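Search this site Search Go

How I finally sorted my household paperwork

I put this off for years. Every bill, school letter and boiler leaflet went into one carrier bag, and when the council in Lutthorpe wanted an old statement I spent a whole evening on the carpet swearing at it. So, my method, such as it is!

1. Get it all in one pile

Drawers, coat pockets, the glovebox, everything. Make tea first. I had 284 sheets (I numbered them in pencil, don't ask) and a lot of takeaway menus. You'll also want something with upright slots and a few smaller bits at the front. Mine's a plain plastic desk organiser.

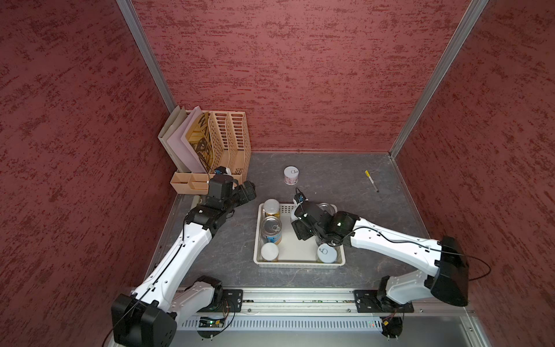 2. Sort fast, read later

Three piles: keep, shred, do something about it. If you start reading old letters you're sunk, I lost half a morning to a gas bill from our Wondmont flat. Set a timer for 10 minutes, stop when it goes, then have another go after lunch. 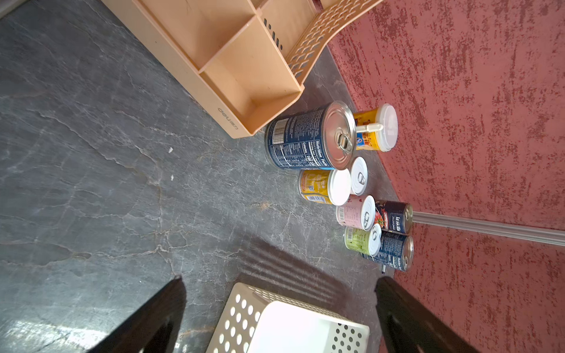

Tahsin Gazi wrote to say he'd add a fourth pile for anything with a guarantee attached, and he staples the receipt to the front page. I've pinched that, it's brilliant.

3. Give each slot one job

House, car, health, money. Write the label before you put anything in, and keep the "do something" pile nearest your hand. Stamps and paper clips can go in the small compartments.

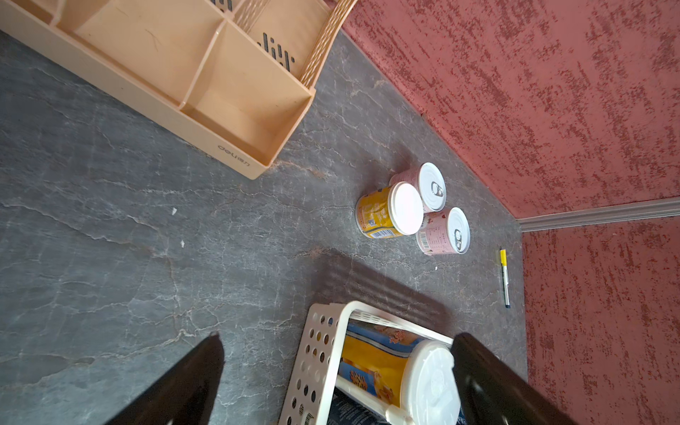

Eglė Stankevičius: I tried this by subject and gave up, so now I file by month and bin each one when its turn comes round again. Do you keep payslips in with money or separately?

Separately, in a box under the bed with the P60s.

We use cookies to improve your visit. Accept Manage settings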